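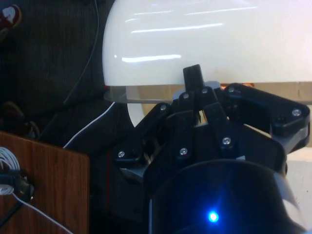
The Long Way Down to Herkonham

Gondeo opens with a ferry that doesn't leave. The passengers sit with their bags on their knees, the engine runs, and for most of the first reel we wait with them. When the boat does pull out, the woman we have been watching is still on the dock. She has missed it on purpose, and the film takes its time telling us why.

It is the second feature from Fillum, a small production company that made its name with Cao, a family drama set almost entirely in a noodle shop. Cao cost very little and looked it, in a good way. Gondeo had more money behind it and a longer shoot, and the crew spent most of November in Herkonham, a river town where the rain rarely let up. You can feel the weather in every shot. Coats are heavy and windows are fogged. People talk in doorways and don't step out.

The woman has come home to sell her late father's house. She finds that he had been renting a room to a man none of the family has met, and the man shows no sign of leaving. That is most of the plot. There are 67 scenes in the shooting script and only two of them take place outside the town.

We use cookies to remember your preferences and measure traffic. By continuing to read, you accept our cookie policy. Manage settings

What holds it together is the house. The production rented a real one and left most of the furniture where it stood. The kitchen is too narrow for a camera and three actors, so the dinner scenes were shot through the hall door, with one person always partly hidden by the wall. 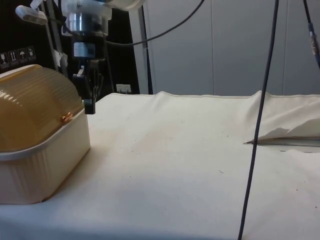 It makes those meals tense in a way that close-ups would not have managed. We hear the lodger's answers before we see his face, and sometimes we never see it.

The sound is just as careful. There is no music until the 80-minute mark, when a radio comes on upstairs and plays most of a dance tune. Both characters stop what they are doing. Neither one goes up to turn it off. At the screening I attended, the room went very quiet.

The film has problems. A subplot about a land survey starts well and then gets dropped, and the brother, who arrives halfway through, is written as a man who shouts. The last 20 minutes also lean on a letter that explains things we had already worked out. At 100 minutes Gondeo isn't long, but it could lose that letter and be better for it.

Still, the final shot is worth the wait. We are back at the dock, the ferry is loading, and the camera stays on the gangway long after the woman has walked out of view. Cao ended on a closed door. Fillum seems to be getting more comfortable leaving one open.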